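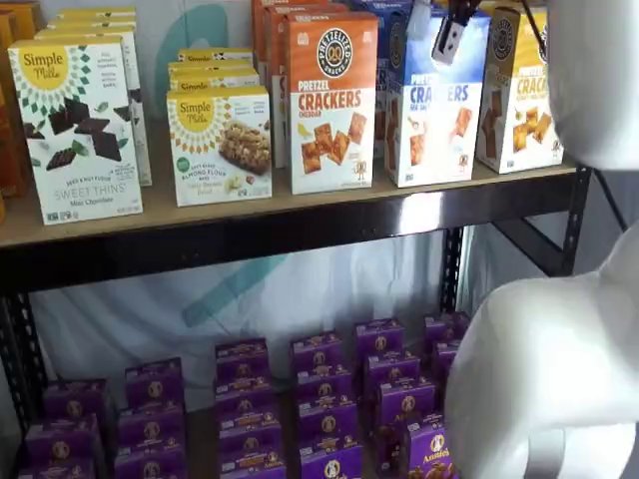

The Kilholm Community Pantry has completed the rearrangement of its dry goods aisle, and this thread sets out the changes for members and partner agencies. Crackers, bars and thins now share one bay. Upright boxes stand on the upper shelf with their fronts to the aisle, matching boxes lined up behind them, and the small purple boxes are stacked on the shelf below. Members looking for the Simple Mills almond flour bars will find them next to the Pretzelized crackers. (1/9)

The previous arrangement, in place since October, grouped items by delivery. It was quick to unload but slow to shop. Members reported walking the full aisle to find a single box of crackers, and several asked that similar foods be kept together. The new plan follows that request. (2/9)

Each product now has one front box and one row. When you take an item, please take the front box and leave the next one in its place. Boxes should remain upright with the printed name toward the aisle. (3/9)

Flavors matter to many households. The mint chocolate thins are made with seed and nut flour and the soft baked bars with almond flour, as stated on the boxes. Members who avoid nuts or seeds should read the full ingredient list on every package before choosing - shelf position is not an allergy guide. (4/9)

The cheddar crackers have their own row. If a row is finished, please do not fill the gap with another product. An open space tells the stocking team what to bring forward at the next refill. (5/9)

The limit for this bay is 2 boxes per household per visit, in any combination. Larger households may request an adjustment at the front desk. No paperwork is required beyond the membership card. (6/9)

For reference, the pantry received 623 boxes of packaged snacks in the most recent intake and placed 597 in member stock. The remainder was set aside for home delivery bags, which are packed separately and are not affected by the shelf limit. (7/9)

Partner agencies collecting through the Leinonen Street entrance should continue to use the order form. Orders from this bay are packed by the case, and requests for mixed cases cannot be accepted at present. Agencies with standing orders will keep their current quantities. (8/9)

Questions about the new plan may be addressed to Merja Laaksonen, Aisle and Stock Coordinator, at the front desk during opening hours. Written comments may be left in the box by the door. The canned goods aisle will be rearranged next, and a separate notice will be posted before that work begins. (9/9)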